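4. Fitting the Tunard bubble trap

The bubble trap is a lovely little add-on, and it takes only a few minutes to fit to your Varkstead bath!

1. Close both inlet taps.
2. Push the trap into the clip, arrow pointing towards the chamber.
3. Join the inlet line and turn the collar 2 full turns.
4. Open one tap and let the trap fill to the lower mark.
5. Wait five minutes, then tap the side gently to free any bubbles.

Caution: never run the trap above 166 mbar.

Note: the spare membrane is part no. 224. Write the fitting date on the trap lid with a marker.

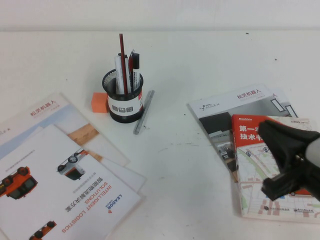

Fig. 4. Pencil and markers in a mesh holder.

6. Open the second tap and enjoy a beautifully steady flow.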